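Lindach hand salve: change to the beeswax content
Member forum, Skin and Body Care

lindach_support
Please note that the hand salve has been reformulated as of August.

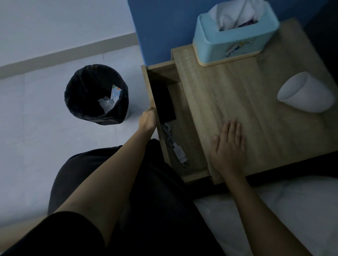
Beeswax is now 20 percent of the formula, reduced from 30. Tins from lot 3676 onward are affected.

gonach
The new version softens too quickly. A notice on the label would have been appropriate.

mathew
I must disagree. The earlier salve was too firm to apply at night.

endthorpe
Will the previous formula remain available?

lindach_support
Yes, while stock lasts. We hold about 300 tins. Requests may be sent through the order page.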